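Workshop tips: packing a tool roll, with notes from the Dratusley open day

The open day at Dratusley ran on a Saturday in June. Most of the floor was given over to machining, but the Rankin bench at the back had a two-arm robot working with soft goods, and the task for the morning session was a tool roll. Torquil Sutherland ran the demonstration and took questions between attempts. Several of his points apply to anyone who rolls and unrolls a kit by hand.

Clear the near part of the bench first. Parts, bags and boxes go to the back, against the wall. A roll needs its full length in front of you, and fabric dragged over loose hardware picks it up.

Grip the binding, or the fabric right next to it. A corner is stiffer than the middle of a panel because the layers are stitched together there. The arms were programmed to look for a corner before anything else, and it is a good habit for cold hands or gloves too.

Take a thin pinch. A thick fold springs open when you let go and pulls the slots out of line.

Bench and gripper, Dratusley: 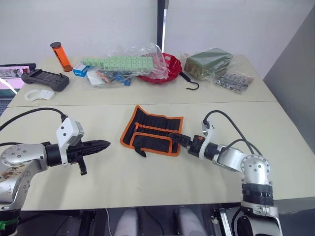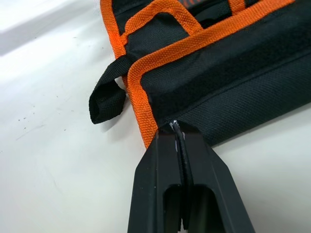 Does a tool roll need to be emptied before it is rolled up?
Leave the tools in, provided each one sits fully down in its slot. Handles that stand proud of the top edge should be covered by the flap or moved to a deeper slot. Take out anything with an open blade and sheath it first.

Other notes from the day:

Roll from the heavy end. With the weight at the core, the bundle stays round and the strap holds with less tension. Sutherland recommends a pause after the first full turn to square up the edges – a crooked start gets worse with every turn.

Keep straps out of the roll. Lay them flat and away from the fabric before starting. A strap caught inside has to be unrolled to get it back.

Wipe the bench before you lay fabric on it. Metal chips work into the weave and come out later on the tools. A damp cloth is enough on a smooth top. Let it dry for 30 minutes if the roll will be stored closed.

Check elastic slots once a year. If a slot no longer holds a small screwdriver with the roll held upright, restitch it or use it for something wider.

The handout gave a cycle time of 18 seconds for one fold on the Illoslow test rig. By hand it is faster, but the handout's order of work (clear, flatten, grip, fold, strap) is worth copying onto a card for the shop wall.

Rhydian Pumphrey has the handout on file at the Timis shop, sheet 574. Ask at the counter after 9.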